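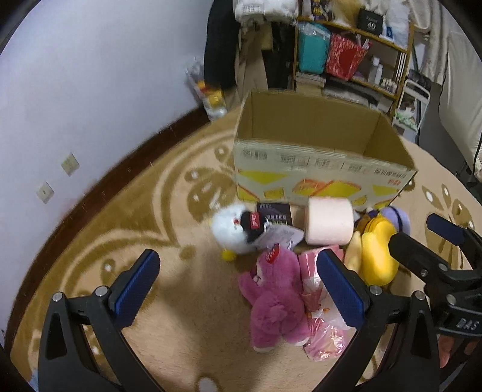

Search this site Search Go
Home Articles Index A–Z Recent changes Contact

Wokum carpet

The Wokum carpet is a type of hand-knotted wool floor covering made in the town of Wokum and in the villages of the lower Birkov valley. It is known for its pale ground, its low pile and its wide border. In the trade the name is also used for machine-made carpets which copy the Wokum patterns, and this has caused some confusion in older catalogues.

Origin

Weaving in the valley is older than the carpets. The first looms were used for blankets and for grain sacks, and the wool was sold unwashed at the market of Wokum. The oldest written mention of knotted carpets is in a tax list of 1,596, where they are named together with saddle cloths. (The comma stands in the printed edition of the list, and it is not sure if the number is a year or a sum of money. Most writers on the subject take it as a sum.) Carpets for sale outside the valley appear later, when the road to the coast was opened for carts.

Material and technique

The wool comes from a short-legged mountain sheep which is shorn once a year, in June. It is washed in running water, combed, and spun with a hard twist. The warp is cotton in nearly all pieces, but in the upper villages a warp of goat hair was kept for a long time. Such carpets are heavier and their edges are often a little curled.

The knot is symmetrical. A usual carpet has 800 knots in a square decimetre, and the finest pieces from the Mazurek workshop have 3,000. After every row of knots the weaver passes two weft threads, one tight and one loose, and beats them down with an iron comb. The pile is cut to 4 millimetres when the carpet is finished, and not during the work as in the neighbouring regions.

Colours

The natural colours of the wool, from cream to dark brown, were always the cheapest and are still the most common. Yellow was taken from weld and red from madder. Blue had to be bought from travelling merchants, and for this reason it is found mostly in narrow lines. Dyes from factories came to the valley with the railway, and some of the early ones have faded strongly, above all the violet.

Patterns

Three groups are usually named. The "ladder" pattern has short bars between two long lines. The "Birkov leaf" repeats one toothed leaf, turned to left and right in alternate rows. The bird pattern, called Ornis in the trade, is the youngest and was made first for export. Its birds are drawn with straight lines only and are sometimes difficult to recognise.

Care

A Wokum carpet should be swept in the direction of the pile and turned twice a year, so that the light reaches both ends. Beating on the back side is harmful to a cotton warp. Washing with hot water makes the wool shrink, and the border then becomes wavy.

See also: Flat weaving; Madder; Sheep breeding in the Birkov valley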